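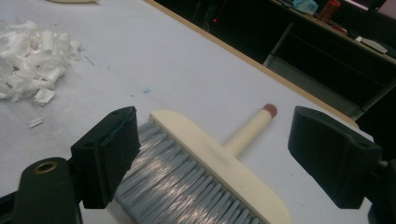 Slide 1. Good afternoon. I was asked to speak on wide brushes and whether the expensive ones are worth it, and I should say up front that I came to this doubtful and have stayed that way. The claim you hear at every supply counter is that a wide brush with long, dense bristles will lay paste evenly on thin paper in one pass. Maybe. Look at the one on the screen, with its block head and that short handle. Plenty of bristle, I grant you. But a handle that short puts your knuckles close to the work, and I have yet to meet a catalog that mentions it. Then there is the heap of torn white scraps on the same table. Scraps are where I'd start any honest talk about paper.

(Pause. Ask who has bought a brush over the internet. Wait for hands.)

Slide 2. The Kostinlow test. We ran 347 sheets through the Kostinlow workshop last September, using three brushes. One was the Avmont, one was the Skindon, and one was a house painter's brush from a hardware store. The Avmont cost five times what the painter's brush did. I could not tell the finished sheets apart, and neither could the two people who teach the class. The Skindon shed hairs for the first week. The seller told us that was normal. I'd like to know who decided that.

Slide 3. What did make a difference. Thinner paste. Letting the paper relax before you touch it. Washing the brush the minute you stop, then hanging it bristles down. Dull advice, and it doesn't sell brushes.

(If short on time, skip to the Navickas slide.)

Slide 4. The Navickas method says to brush from the center out in a star. I've tried it and I've tried plain straight strokes. The star is fine. I don't believe it's better, and the handout that says so gives no results at all. If anyone here has some, please bring them to me at the break.

Questions. Expect one about synthetic bristle. Say we haven't tested it.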